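Gukstead Makers Board > General > Robots and automation

Chores by robot: where are we really?
Started by plovdale_pete, 21 March 2025

plovdale_pete
My sister sent me yet another clip of a robot folding a towel and asked when she can have one. I run a small cabinet shop and I get the same question from my guys about sweeping up and sorting offcuts. So, for people who follow this more closely than me: can any of these machines do a real chore yet, start to finish, in a place that isn't set up for them? Vacuums don't count. I've had one of those for years and I love it, but it's a puck.

hcuypers
Hendrik Cuypers here, I do maintenance at De Haan (bakery equipment). Short answer from the shop floor is no. We have an arm that unloads trays and it's wonderful, 20 trays a batch, never complains. Move the rack two inches and it's lost. People see it and think it could do the dishes. It can't find the dishes.

tinlid
I disagree with Hendrik a bit. That arm is doing what it was bought for and it runs old-school fixed positions. The newer stuff looks at what's in front of it and works out the reach from there. Totally different animal! I watched a two-armed one at a trade day in Plovdale last June pick up socks off a floor, and none of the socks had been placed carefully, because I threw two of them myself.

hcuypers
How long did it take?

tinlid
OK, it took 8 minutes. But it got them all!

hcuypers
I rest my case. My dog is faster and he doesn't even want to help.

mirjam_vb
Jumping in because this is my favorite subject and I can't help myself. I'm Mirjam Van Beek, I work on kitchen tasks at Fondico, mostly in simulation, and I think you're both right about different halves of it. Grabbing a thing is going really well. Grabbing the right thing, in the right order, while the robot's own body is taking up half the space next to the counter - that's where the fun is for me.

Take the refrigerator. Everybody pictures the food part as the hard bit, and the door gets me every single time. You have a long handle, a tall door that swings out toward you, and two arms that both need to be somewhere else by the time it does. A person steps back without thinking. The robot has to plan the step, and the plan has to leave room for the counter and whatever is lying on the floor.
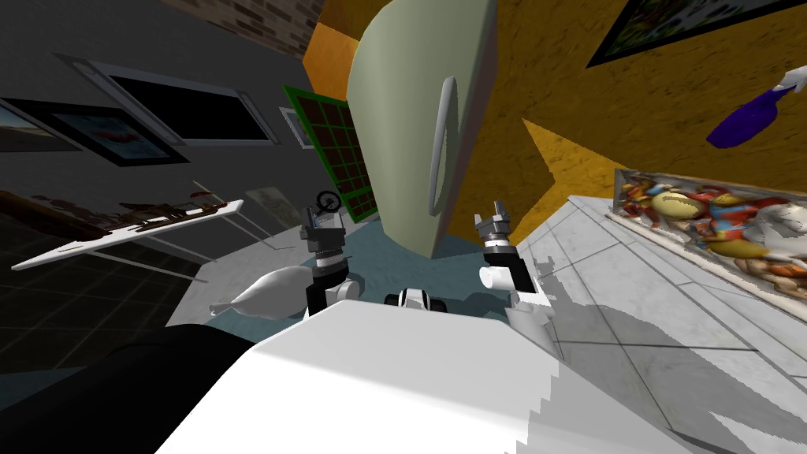 So we practice that approach over and over in all kinds of made-up rooms, with odd wall colors and clutter in silly places, and every now and then a policy does something so sensible that I call people over to my desk. We did 700 runs on door opening before I was happy enough to move on to putting things away. I would not let it near my own kitchen yet. I would let it clear a table if the plates were plastic and I was standing there.

plovdale_pete
This is great, thank you. Does practice in simulation carry over, though? My nephew is a terror in driving games and he still hit my mailbox.

mirjam_vb
Ha! Some of it does. Where to stand and how to come at a handle carries over nicely. Rubber seals, sticky drawers, wet plates - much less. A real fridge door fights you for the first inch and then lets go all at once, and you have to get that feel from real hardware.

hcuypers
That first inch is exactly my complaint about every gripper I've ever serviced. Fine, I'll give you the socks and the door. What about a broom? Pete asked about sweeping.

tinlid
Sweeping a shop is a great test! Long tool, light dust, cords all over. I'd pay to watch that.

mirjam_vb
Haven't tried a broom, and now I want to. Pete, what kind of offcuts are you sorting? If it's by length I think an arm over a bench could manage a decent share of that today, as long as they arrive in a bin and don't have to be hunted down.

plovdale_pete
By species and length, mostly maple and birch, and they land wherever the saw guy drops them. I'll measure the bench tonight and post the layout.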